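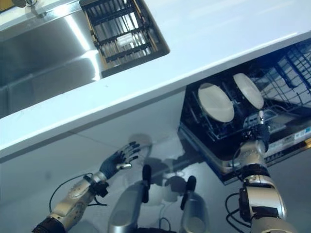 Re: [hands-list] Five-finger hands vs. parallel jaws on kitchen jobs
From: the Hollden bench
Sent: November

> We have a dishwasher job coming up and are trying to decide between a
> plain two-jaw gripper and a full hand on each arm. Our jaws are great on
> mugs and hopeless on anything flat. Has anyone run both on the same
> kitchen? Also curious what you are using for the head camera, and whether
> the wrist cabling survives. We are on the Brennan controller, if that
> matters.

Yes to running both, and I've been itching to write this up, so thanks for asking!

Short version: we started with the Plestholm jaws, moved to the five-finger hands, and I wouldn't go back for this kind of work. The jaws close faster and they are a lot easier to fix. Out of 205 plate picks they gave us very few dropped plates, which surprised me. But they want the plate at one angle, and plates in a dishwasher rack lean however they like. Every time one sat steeper than its neighbor we had to bring the whole arm around, and then the elbow wanted to be where the counter was.

With the hands you can slide a fingertip in low, under the rim, and bring the thumb over after. We did 428 picks with them. The misses were nearly all the same miss: the finger comes up between the tines and catches the wire before it gets to the plate. Slowing down the last bit of the approach helped more than any amount of force tuning. (I spent a week on force tuning. Please skip that week.)

The part I didn't expect to care about was the door. With the jaws we had to pinch the edge square on, and if the approach was a little crooked the door would twist out. A hand just hooks its fingers over the edge and hangs on. It's a lovely thing to watch, and it needed hardly any code. 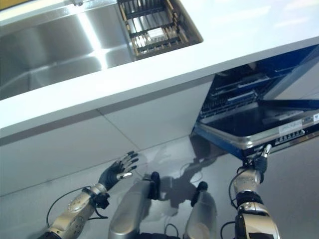
Right hand on the front edge of the door, left hand open.

On cameras: we use a single one at the head, looking down. It gives you the sink, the counter edge, the door and both hands in one view, which is great for teleop. Two things to watch for. Bare steel and a shiny floor throw bright streaks, so lock your exposure or the picture will pump every time an arm moves. And the robot's own shadow lands right where you are working. Our first door-edge detector was very fond of that shadow. We tried the Koler wrist camera as well, and it's good for the last few inches, but it adds one more cable at the worst spot on the arm.

Which brings me to cabling. Ours loops outside the forearm with plenty of slack. It looks messy and it works. When we ran it tight along the shell we lost a connector at the wrist; with the loops we've done 31 sessions on the same set. Just check that a loop can't drop over a rack tine when you reach in low.

Brennan controller: fine with either, but the hands need a faster loop than the default. We run ours at 400 Hz. Below that the fingers chatter on thin rims.

If your job is mostly mugs, keep the jaws. If there are plates and a door, borrow a pair of hands before you buy anything and try them on your own rack. Tine spacing makes a huge difference, and I'd love to hear what yours is. I can post our approach settings to the list if people want them, though they're full of notes to myself and will need a cleanup first.

Has anyone tried softer fingertip covers on glazed plates? Our silver tips are next on the list to swap.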